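Household Storage, Short Course
Handout 4: Baskets, and what they are for
Tutor: Primo Negri
Trirkier Adult Learning, Room 2

Read this before the session, or on the bus to it. Last term's group read it during the session, with predictable results.

1. Where we had got to

Handout 3 ended with the drawer. We agreed that a drawer is a place where things go to be forgotten in the dark, and that a basket is a place where they are forgotten in plain view. This is still progress. You can see the batteries, and sooner or later you will be embarrassed into testing them.

Bring your Handout 3 worksheet if you finished it. If you didn't, bring it anyway and look busy.

2. Terms

Weavers are the strands that go round. Stakes are the ones that go up. The border is whatever the maker did with the ends of the stakes once the sides were tall enough, and it is where cheap baskets give themselves away.

Wicker is a way of making things and does not name a plant. Willow, rattan, rush, paper cord and plastic can all be wicker. The shop label will often say "natural", a word with no fixed meaning.

Open weave lets air and light through, along with crumbs, hairgrips and anything else smaller than the gap. Close weave keeps more in, including damp.

A liner is a cloth bag that sits inside a basket and is washed less often than its owner claims.

3. Choosing a size

Measure the shelf first. I say this every term. Measure the width at the front and again at the back, as alcoves in old houses have opinions. Then measure the basket at the rim, where it is widest. Sloping sides mean that a basket which looks slim at the base can still refuse to go in at the top.

Worked case. The shelf is 516 mm wide inside. The basket is 352 mm long at the rim and 200 mm across. Turned lengthways, one fits, with 164 mm left over for the second basket you have already bought. Turned end-on, two fit side by side with room for a hand between them, provided the shelf is deep enough to take the length. Most of you will want to leave at least 50 mm above the rim as well. Without it you will be posting socks through a slot.

Bastian Kohlhase took this course in August and bought his baskets before measuring. He now has a very well organised car boot.

4. Nesting and stacking

These are two different things, and the catalogues treat them as one. Nesting is one basket inside another, for when they are empty. Stacking is one basket on top of another, for when they are full, and open baskets are poor at it. The top one settles into the bottom one and presses on whatever is in there. Bread, for instance.

Sloping sides nest. Straight sides mostly don't, unless the set was made in graded sizes like the Valentini ones we handled in the first session. If two baskets of the same size jam together, twist gently. Don't pull on the rim. The rim is holding everything else together and has enough to do.

5. Sorting by colour

Two colours are plenty. Dark for one kind of thing, light for another, and tell the other people in the house which is which. I have seen a Wiromo set in six shades, each with its own purpose, understood by one person, who was away.

The scheme we use in class is dark brown for things that stay in the room and orange or tan for things on their way to another one. The second basket should be emptied daily. It will not be, but the intention gives the room a certain dignity.

6. Moving them about

Empty the basket, or at least take out the heavy things, before lifting it from one side. Woven sides flex, and a full basket picked up by one edge will tip its contents towards whichever foot is nearer. Two hands, opposite sides, below the rim. If it has handles, check that they are woven into the body. The Skunine hamper in our cupboard has handles that are chiefly ornamental, and there is a dent in the floor to prove it.

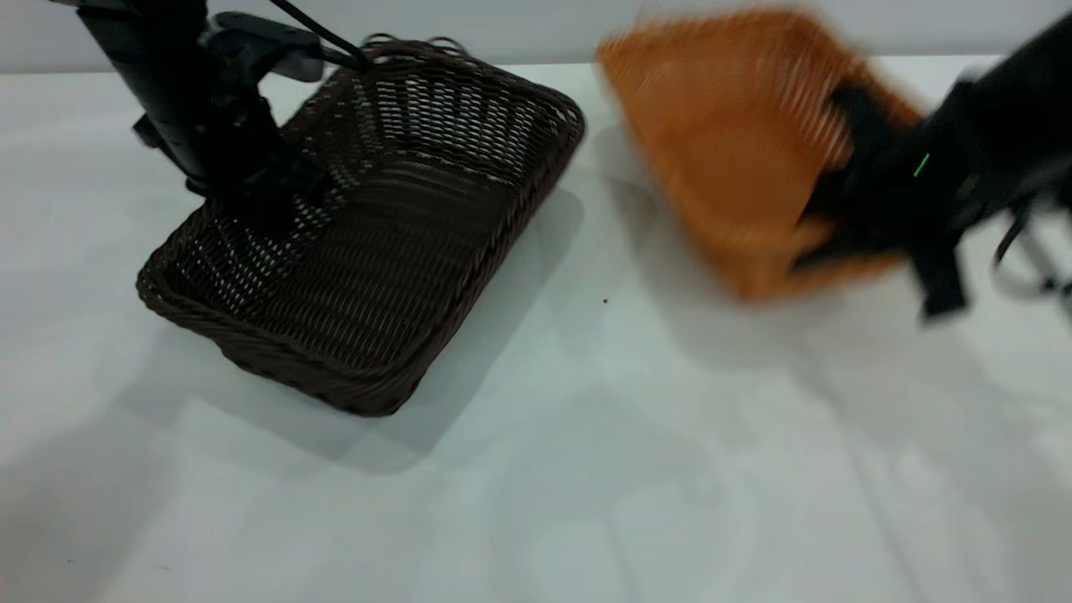
How do I clean dust out of an open weave?
Use a soft, dry brush along the strands, inside first, then turn the basket over and tap the base. A vacuum on low with the brush fitting will do the corners. For sticky patches use a cloth that is barely damp, and let the basket dry in moving air, away from the radiator.

7. Loose ends

A strand that has sprung up near the rim can usually be tucked back under its neighbour. Dampen it first so it bends, wait a few minutes, and push it in with a blunt knitting needle. If it is too short to tuck, snip it close with side cutters. Glue is allowed. I disapprove of it, but it is allowed.

If a stake has snapped, the basket is retired to the shed, where it will hold flowerpots until one of you dies.

8. For next time

Measure one shelf at home, front and back. Write the figures down in the same units.

Bring one basket, emptied. I do mean emptied. The contents of other people's baskets took up forty minutes last time and we never got to borders.

Handout 5 is on lids.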